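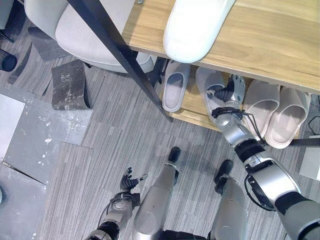 Voltireo Traveler Support
Ticket 883: Seat reservations missing from pass after itinerary change
Status: Resolved
Product: Perron itinerary planner, web and phone
Opened by: Rosaura Marulanda
Assigned to: Endang Wattimena
Opened: Nov 16, 2023

Original report

I hold a Voltireo rail pass for six travel days. The itinerary was built in Perron and includes an overnight stop at the guesthouse in Skovberg. I moved the Skovberg night forward by one day. After saving, the pass still shows as valid, but the seat reservations for the leg into Skovberg and the leg out of it are gone from the Reservations tab. The guesthouse booking moved correctly. The confirmation e-mail lists both trains on the old date. I was not offered new trains and was not charged or refunded anything.

Browser is Firefox on a laptop. Same result in the phone app after signing out and back in.

Rosaura Marulanda

Reply from Endang Wattimena

Thank you for the report. I can see the itinerary and the changed night. Before I pass this on, please check the following:

Open the itinerary and select Show canceled items. Do the two rail legs appear there?
Open the pass itself, not the itinerary, and look at the travel days. Is the old date still marked as used?
Do not press Rebuild itinerary. It will release any seats still held on the old date.

Reply from Rosaura Marulanda

Canceled items: the list is empty.
Travel days: the old date is marked as used and the new date is also marked as used. I now have one day fewer than I should.
I have not pressed Rebuild.

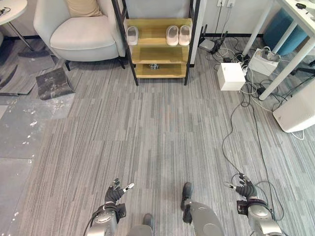

Shoe rack with three shelves, Skovberg guesthouse.

Internal note, Endang Wattimena

Reproduced on the test account. Steps:

Create an itinerary with a guesthouse night between two reserved rail legs.
Move the night by one day in either direction.
Save without opening the rail legs.

Result: the lodging record takes the new date. The rail legs keep the old date but lose their link to the itinerary, so they show in neither the active nor the canceled list. The pass counter adds the new day and does not give back the old one. If either rail leg is opened before saving, the move works as expected.

Does not happen when the night is at a property booked outside Perron. Passing to Jonas Gruber.

Internal note, Jonas Gruber

Confirmed. The lodging change is sent through Utar, which handles the partner properties. Utar answers with the new date and a fresh itinerary number. Perron writes the number to the lodging record only. The rail legs still point to the old number — they exist, but nothing displays them.

The seats on the old date are still held. They need to be released by hand before new ones are issued, or the pass counter stays wrong. We saw something similar in April with the ferry legs and closed it as a display fault. It was probably the same cause.

Searched for other itineraries with unlinked legs. The list came back with almost 200. Sent to Siv Kvam for contact with the travelers whose dates are coming up first.

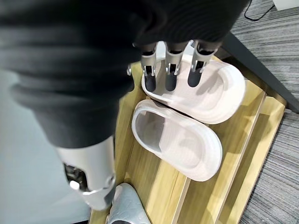

CATEGORY: Reservations > Partner stays > Date changes

Resolution

Old seats released on both legs. New seats issued on the requested date, same departure times, second class, one window and one aisle. The pass counter was reset and the old date is open again. No fee applied.

A corrected confirmation has been sent. Please discard the earlier one — the barcode on it will not scan.

The fix is included in Perron release 4. Until that release reaches your device, use this order when changing a partner night:

1. Open the itinerary and select Edit.
2. Open each rail leg on either side of the night and wait for the times to load.
3. Change the date of the night.
4. Save, then check the Reservations tab before closing the page.

Reply from Rosaura Marulanda

Received. Both legs show in the tab and the day count is correct. The phone app still had the old times until I pulled down to refresh.

Reply from Endang Wattimena

The refresh delay on the phone is a separate known issue, assigned to Roald Bakke. You do not need to open another ticket for it. Closing this one.

Related articles
Changing the date of a reserved train
Why a travel day is marked as used
Guesthouse check-in times at Skovberg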